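# Prurkenau 社区物品整理室启用新分拣流程

Prurkenau 社区服务中心近日宣布，设在中心一层的物品整理室自九月起执行新的分拣流程。新流程适用于居民送来的旧背包、束带、织物、塑料配件及小型家居用品，由中心与 Plurnside 回收服务社共同制定。

整理室过去按送达先后处理物品，织物与塑料件往往一并装箱，到后续环节再行拆分。中心在通告中表示，混装的箱子在转运途中容易造成零件遗失，扣具与所属带子一旦分离，整件物品便难以再次使用。根据新规定，所有物品须先上台面摊开，经辨认和归类后方可装箱。

中心本年度为整理室拨付的经费为3000欧元，主要用于购置收纳箱、标签和清洁用品，另有一部分用于支付往返 Villach 的运输费用。原有的工作台、抽屉柜和开放式搁架继续使用，不再另行采购。

## 接收范围

整理室接收以下几类物品：

- 背包、手提袋及其肩带、束带；
- 可继续使用的衣物和布料；
- 塑料扣具、把手、环形件及其他可拆卸配件；
- 尺寸较小、可放上台面的家居用品。

食品、药品、含有液体的容器以及破损的玻璃制品不在接收之列。电池须由送交人事先取出，投入中心大门外的专用回收箱。居民每次送交物品以6袋为限，超出部分请另约时间。

送交时无须填写个人信息，但应在袋外注明物品的大致类别。对于成套物品，中心建议将零件装入同一小袋，并与主件系在一起。衣物请预先清洗并完全晾干，口袋内的纸张、硬币和钥匙应予清空。

## 分拣步骤

新流程由四个步骤组成，工作人员须依次执行，前一步骤未完成的物品不得转入下一步骤。

1. **登记。** 物品送达后，由当值人员在登记簿上记录送达时间和袋数，并在袋口系上编号标签。标签在装箱之前不得取下。

2. **初步检查。** 当值人员开袋检查，取出不在接收范围内的物品。有明显霉斑或异味的织物单独存放，由 Plurnside 回收服务社另行处理。发现证件、钥匙等疑似误投物品时，应立即交至服务台，保管期为20天，逾期按中心失物管理规定办理。

3. **台面分拣。** 袋内物品全部取出，在工作台上摊开。织物、带子和塑料件分别归拢，颜色相同的配件先放在一处，再逐一比对形状，确认是否属于同一件物品。深色织物容易遮住小件，翻检时应提起抖开，不得直接推移。台面上的物品未经归类，不得与下一批物品混放。装有填充纸的纸箱置于工作台旁，供后续包装取用；填充纸可反复使用，破碎后投入废纸箱。浅色木纹台面上，深色衣物、布带与浅蓝色塑料件同置一处的情形，属于本步骤的常见工作状态。

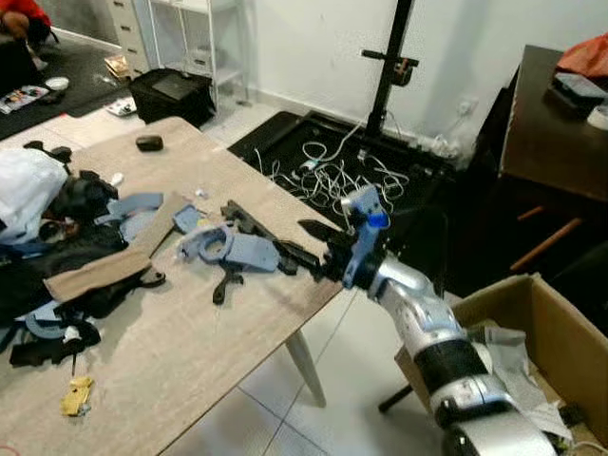

4. **装箱与封存。** 归类完毕的物品按类别装箱，重物置于箱底，织物可用于填充空隙。小型配件须先装入透明袋，再放入箱内。箱体侧面贴标签，写明类别、编号和装箱月份。封存后的纸箱不得占用通道，也不得压在电源线上。

## 后续去向

装箱物品将分批送往 Villach 的集中仓库，由 Blöndal 修复工坊对背包和束带类物品进行检修。可修复的物品经清洁后，供各社区的借用点使用；无法修复的塑料件按材质送交再生处理。织物中适合继续穿用的部分，交由 Plurnside 回收服务社安排发放，其余裁成擦拭布，供工坊内部使用。

Blöndal 修复工坊此前提出，缺少扣具是背包类物品无法修复的主要原因。为此，中心要求整理室将暂时无法配对的扣具和环形件单独保存，满6个月仍未配对的，再转入再生处理。保存期间，工坊可按颜色和尺寸向整理室查询，所需配件随下一批货物一并送出。

## 开放安排

整理室每日上午九时至中午十二时接收物品，下午用于内部分拣，不对外开放。需要送交大件或数量较多物品的居民，应事先与服务台联系，由中心安排接收时间。整理室入口设有物品暂放区，请勿在开放时间以外将物品留置门外。

居民如需取回误交物品，可凭袋口编号向服务台申请。已经完成装箱的物品，须待工作人员查明所在纸箱后方可领取；已运往 Villach 的物品，由服务台代为联系仓库。

新流程试行至明年三月。试行期间的意见和建议可投入服务台旁的意见箱，中心将在试行期满后公布修订后的接收范围与分拣办法。

Prurkenau 社区服务中心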